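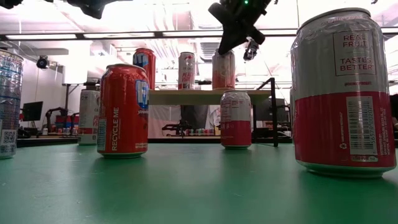 Do you need an expensive gripper to pick up a soda can?

For a can standing upright on a flat surface, a plain two-jaw gripper with decent pads will do it. Money starts to matter once the cans get close together or you care about the print on the side.

Blog > Hardware > Grippers

Last updated: December

I have been promised a lot by gripper salespeople. The latest was the Fumine, which came with a brochure claiming "human-like handling of everyday packaging" and a cycle life I have no way to check before it goes back. Roya Sadeghi talked me into giving it a fair try against the Clikex we already own and the old Kazemi that has been on a shelf since we changed controllers. So that's three grippers, same arm, same controller, same cans.

I picked drink cans because they look easy in a demo video and they aren't always easy at a bench. A full one puts up with almost anything. An empty one dents if you look at it wrong, and the wall is slick. The red one with RECYCLE ME down its side became my regular test piece, mainly because the vertical lettering gives me something to check for rotation when the can gets put back down.

We ran picks from two heights, off the green tabletop and off the raised board behind it. The board is where the trouble was. Coming down from above with a neighbor on each side, the jaw has to open wide enough to clear the lid and still not knock the next can over. The Fumine opens up to 6 steps wider than the Clikex in the software, and I assumed that would help. It made things worse! A wide jaw in a tight row is a bowling ball. Genji Chiba wrote a slower approach with a narrower opening and the knocks mostly stopped, but he did the same for the Clikex in ten lines of config, so I'm not giving Fumine points for it.

Then the force readings. The Fumine reports grip force on a scale of 0 to 1000, with no units anywhere in the manual. I asked support what 1000 was. They sent me the brochure again. The Clikex reports motor current, which is crude, but at least I know what an amp is.

The Kazemi has no feedback at all. You tell it to close and it closes. I expected it to flatten every empty we gave it, and it did flatten a few, until Ladan Golestani stuck softer pads on it and turned the air pressure down. After that it was boringly fine on single cans. It still has no business in a row.

I was also told the camera side would be "plug and play" with Dumska's detection package. Shiny lids under long ceiling lights, white cans against a white wall... the package kept offering me a grasp point on a reflection. It was better on the red cans than on the pale ones. Wálter Bedoya thinks retraining would fix most of that and he may be right, but retraining is the thing I was told I wouldn't have to do.

Where I am for now: the Clikex stays on the arm. The Fumine is a well-made piece of hardware -- stiff, quiet, nice cable exit -- and I'd take another look if somebody published what the force number means. I haven't tried it on bottles or cartons, and I won't guess.

Pad part numbers are in the comments under my last gripper post. Bahman Abbasi has asked for the config too, and I'll put it up once Genji has cleaned out the swearing.

3 comments | 6 shares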